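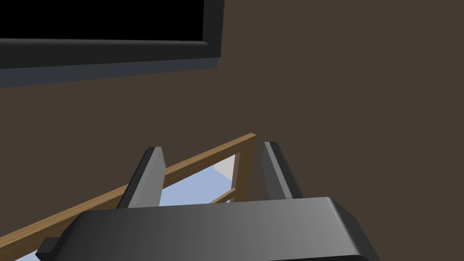 Picture rail

A picture rail is a strip of molding that runs around a room, fairly high up the wall, so that you can hang frames from it on hooks and cords instead of banging nails into the plaster. I grew up with them and thought every house had one, and I was well into renting my own places before I learned how many people have never noticed the thing at all!

The basic shape is simple. There's a rounded lip on top, a small groove behind it, and a flatter part that sits against the wall. The hook goes over the lip, the cord drops down from the hook, and the frame hangs off the cord. You can slide everything left or right whenever you feel like it, and I do, far too often.

Height

Where the rail goes depends on the ceiling. In tall rooms it usually sits a foot or two below, with a frieze (the band of wall above it) painted or papered differently. In low rooms it gets pushed right up under the ceiling, and sometimes it's joined to the crown molding. I like the lower position better, but my own ceilings don't agree.

Materials

Wood is the old standby, mostly pine, sometimes oak in fancier houses. Plaster ones exist and they chip if you look at them wrong. Modern gallery systems use a slim aluminum track with clear nylon line. The Praklow track is the one I see most in small galleries near me, and Rorow makes a cheaper one with end caps that fall off (mine are in a drawer somewhere). The Bíró hook, an S-shaped brass thing with a long tail, fits most old wooden rails, though you should check the lip first.

Hanging

Two cords keep a wide frame level, while one cord looped through two rings gives you that triangle you see in old parlors. My rail is rated for 20 pounds a hook, and I stay well under that. A heavy mirror wants its own fixing into a stud, please.

Frames hung this way tip forward a little at the top. Some people hate it. I think it cuts glare from the windows, and it suits anything hung above eye level.

Care

Dust collects in the groove like you wouldn't believe. I run a dry paintbrush along mine every February, and paint is the other thing to watch, as five or six coats will fill the groove until no hook can get a grip. Scraping it clear is slow work but it does come back.

See also: chair rail, plate rail, frieze, crown molding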